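CUPBOARDS! How a box with doors works

Folteo Kids Pages - How Stuff at Home Works, number 27

Open a cupboard. Any one. Kitchen, bedroom, classroom, whatever is closest. Now look at the inside and not at your snacks.

It's a box. Really just a box standing on its side so the open part faces you. Then somebody put doors on it. But there is a lot of clever stuff in that box and most people open it every day and never look.

What's it called?

Cupboard, cabinet, closet, press, locker. Lots of words. A long time ago a "cup board" was just that - a board, like a table, where you put your cups. No doors at all. The doors came later and the name stayed. In this page we say cabinet for the kind that is furniture, and cupboard when we forget.

The parts

The top. Flat, so you can put things on it. Sometimes one big piece, sometimes two pieces side by side with a thin line where they meet. Run your finger along the line. Can you feel it?

The sides. These hold up everything. If the sides lean, the doors won't shut right.

The back. Often very thin! But it does a big job. Without a back the box can squash sideways into a diamond shape. Try it with a cardboard box - cut off both ends and push on one corner. Flop.

The shelf. More about shelfs below.

The doors. One or two. Two small doors need less room to swing then one big door. Think about a narrow hallway and you'll see why that's handy.

Hinges - the best bit

A hinge is a thing that lets a door turn without falling off. The old kind is two flat metal plates with a pin through the middle. Look at your bedroom door and you can probably see the pin.

Many cabinets have a different kind called a cup hinge. Part of it is round like a tiny cup and sits in a round hole in the door. The other part screws to the side wall on the inside. When the door is shut you can't see any of it from the front. Sneaky. There are screws on it too, and if you turn them a little the door moves up or down or sideways, so a grown-up can fix a crooked door with one screwdriver. (A grown-up. Please don't do it yourself, the door can drop.) 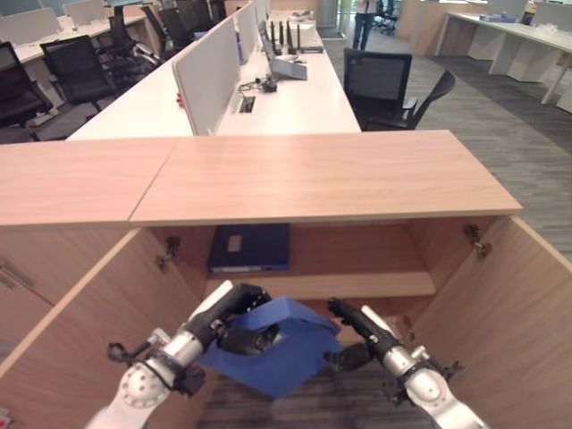

Shelves are what turn a tall empty space into useful space. With no shelf everything lands in one heap at the bottom and the thing you want is always underneath. Put one shelf across and you have two spaces, and each one can have its own job. A flat thing like the dark blue binder is happy lying on a shelf, and the label on it is a good idea too. A soft thing like the bright blue cloth can go nearly anywhere, but all rumpled up it takes more room than it needs. Fold it first! Also see the small gray hinges on the inside walls, one on the left and one on the right. Cup hinges, like we said.

Why the wood has lines

Look close at a wooden cabinet and you see thin lines and swirls. That's the grain. A tree grows a new layer every year, and when it is sawn into boards the layers show up as lines. Oak has them. Pine has them, plus knots, where branches used to be.

Some furniture is solid wood all the way through. Some has a very thin slice of nice wood glued on the outside, and that slice is called veneer. You say it ven-EER. One tree can cover a lot more furniture that way.

Where should things go?

Here are the rules from the Zunero School store room. They're good for home also.

Heavy things low down. If a heavy thing is up high and it slips, ouch.

Things you use every day - at the front, and about as high as your tummy.

Things you use once a year (the December decorations!) can go way at the back.

Cloths folded flat, all the same size if you can.

Don't stuff it. If you need to lean on the door to close it, it's too full.

And never climb on the shelves. Not even the bottom one. Tall cabinets can tip over.

Fold a cloth in 7 steps

1. Lay it on a table or on top of the cabinet.
2. Find the corners. Pull them out.
3. Smooth it with your hands from the middle to the edges.
4. Bring the left edge over to the right edge.
5. Now bottom edge up to the top edge.
6. Smooth again.
7. Fold one more time if it's still to big for the shelf.

Holding it by just one corner won't do it, the rest twists round and hangs down in a lump. Two corners is much easier.

Try this - paper shelf test

You need two thick books, a sheet of paper and some pennies.

Stand the books up with a gap between them. Lay the paper across the top like a shelf. Put on one penny. It sags. Maybe it falls right in.

Now fold the paper back and forth like a fan and try again. Holds lots more! Ours held 11 pennies and then the books fell over, so that wasn't the paper's fault. Move the books closer together and test again. Short shelves sag less then long ones. That's why a really wide cabinet often has a wall in the middle.

Could you get to 100 pennies? Try thicker paper.

Words to know

Grain - the lines in wood
Veneer - a thin slice of wood stuck on top
Hinge - lets a door swing
Compartment - one of the spaces inside

Next time: drawers, and why they get stuck. After that, the Fludo water page, parts one and two.

Page put up 28 September 2000 - text by Angelovski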